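Print this article | E-mail to a friend

The Ferry That Ate the Dining Room

Stavros Angelovski bought the Sorberg harbor ferry kit in March, all 1,192 pieces of it, and told his wife it would take 2 evenings. The manual alone runs 200 pages. He has since built the funnel 7 times.

"The funnel leans," he says. It does.

Meals have moved to the kitchen.

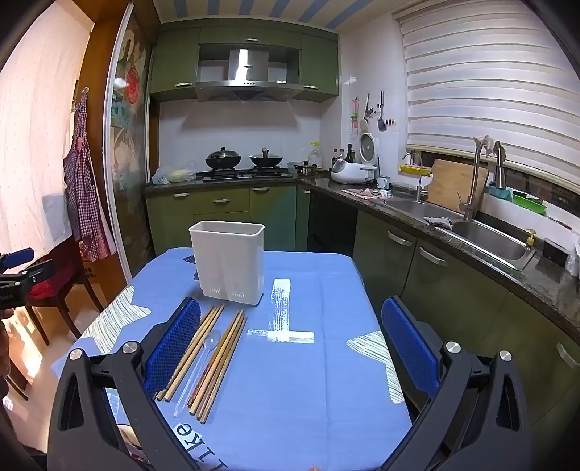

Blue cloth, chopsticks and a clear plastic spoon in the kitchen.

The hull is nearly done. Drita Hoxha, a rival builder, has offered to trade him a straighter funnel for his spare anchors. He is thinking it over.

Comments

Zorica V.: Mine leans too. I call it wind.

Amra I.: Glue is cheating, Stavros.

Contact us | Copyright Tradell Hobby Monthly | Back to top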